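Brivstead lab teaches robot arm to take old computers apart

Old office computers have a way of piling up in closets, and a research group in Brivstead has spent the better part of a year working out how a robot arm might help take them to pieces. Their method, called Trusier, lets the arm learn from 257 demonstrations guided by hand, then check its wrist camera before each new move and start that step over if the view doesn't match what it expected. 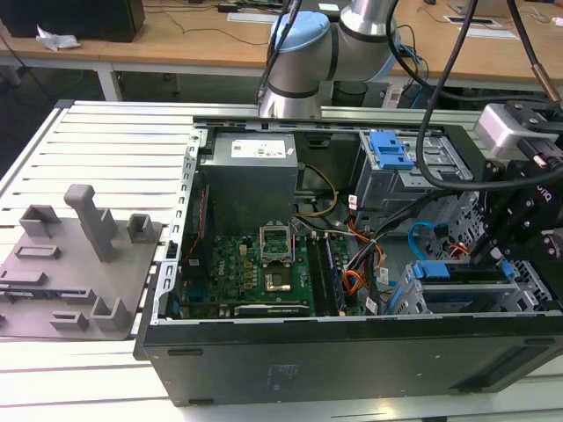

Flideck, the recycling firm that hopes to try the method next, would like to see it cope with dustier machines first, and with cases that have been dented along the way – a fair point, the group agrees.

In trials on 48 desktop towers, the arm got memory modules out without damage in all but five. Processors were harder, and the team is still fussing over how firmly the gripper ought to hold them. More trials are planned for November, with laptops to follow if time allows.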